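Dell board, empty socket: clean it or replace it?

Started by nazanin_naseri

I am repairing an old desktop for my aunt. The tower is on its side, the cover is off, the processor is out and the metal plate over the socket is standing up. I want to put in a used processor from the Talebi shop, it costs 45 dollars. Is it worth it on a board of this age?
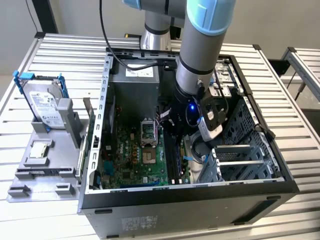

Fatos Leka wrote:
Worth it, yes, if the BIOS knows the processor. Check the list for your exact board before you pay. I did not check once and I lost an evening.

Zohreh K. wrote:
I disagree with Fatos. For an aunt who reads mail and prints, put the old processor back with new paste and spend the money on an SSD. She will feel the SSD every day. The faster processor she will maybe never feel.

nazanin_naseri wrote:
The old one is a little slow also for video calls, this is why I ask. SSD she has already, 900 GB and something.

Zohreh K. wrote:
Ah, then I take back half of it. How much memory is in there?

nazanin_naseri wrote:
6 GB, mixed sticks.

Fatos Leka wrote:
There is your slow video call, maybe. But please look at the socket pins with a strong light before anything else. Do not touch them with a cloth or a finger. And keep the plate up until the processor sits flat by itself, no pushing.

homa_m wrote:
Also look at the capacitors from the side. The tops must be flat. If one is swollen I would not put any money in this board.

Zohreh K. wrote:
With this I agree completely. And Nazanin, unplug the power supply from the wall. I know people who leave it in "for the ground". I don't like it.

Fatos Leka wrote:
I am one of these people :) Switch off at the back, cable in. But do as you prefer.

nazanin_naseri wrote:
Thank you all. Cable is out. I will look at the pins on Saturday in daylight and ask Talebi if they take the processor back.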